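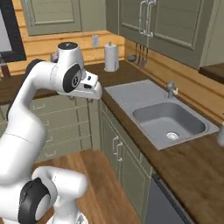 Fig. 1. Simulated kitchen cell, arm over the counter to the left of the sink, fingers open and empty.

Robot Safety and Good Practice
Handout for Unit 2: What a clean simulation does and doesn't tell you

Read this before the lab. Bring a printed copy, because we will be writing on it.

1. The problem with tidy kitchens

Look at the sink in Fig. 1. The basin has rounded corners and a strainer at the bottom, and there isn't a dish in it. The island top has nothing on it except the arm's own base. I have yet to meet a kitchen like that at 6 p.m. A policy that does well in this room has passed a test in this room. Vendors like to say "validated in simulation" as if that settled something. Ask them what was validated, against which requirement, and who wrote the requirement.

2. What the standards cover

ISO 10218 deals with industrial robots and their integration. ISO 13482 deals with personal care robots. An arm bolted into a home kitchen sits awkwardly between them, and you will see sales sheets cite whichever is easier. Neither one lets you skip the risk assessment. ISO 12100 gives the general method: set the limits of the machine, identify hazards, estimate and evaluate risk, then reduce it. The order of reduction matters too. Design changes come first, guards and protective devices second, warnings and instructions last. A sticker is the weakest measure you have, and it is the one most student reports reach for.

3. Case: the Cillach write-up

Our lab's Cillach project logged 3772 simulated reaches over a counter and reported no collisions. That sounds fine until you read how a collision was defined. Only the gripper fingers were checked. The elbow and the upper link were left out, and those are the parts that swing through the space where a person's head would be. Pestix, the logging tool we used, recorded exactly what it was told to record.

The second run checked every link against the cabinets and the window wall. The report got longer and the headline number got worse. I trust the second report more.

4. Working rules for this course

State the task in one sentence before you state any result.
List every part of the robot included in the collision check, and every part left out.
Give the starting pose. "Home position" means nothing to a reader who doesn't have your files.
Report failed runs in the same table as the good ones.
Put at least one person in the risk assessment, even if the simulation has none. Include a child.
Don't write "safe." Write what was tested and what limit was used.
Treat water as a hazard of its own if the task is anywhere near a faucet. Many simulators don't model it at all.

5. Lab task

Open the Doresico scene file and load the Eze arm. Using Fig. 1, mark three places where a hand could be trapped between a link and something fixed. Cabinet handles count – so do drawer pulls, if the drawer can be left open. For each place, propose one design change before you propose any guard or warning.

You have 30 minutes, then we swap papers. Written version is due in 24 hours, two pages at most. I take points off for the phrase "negligible risk" if there is no estimate beside it.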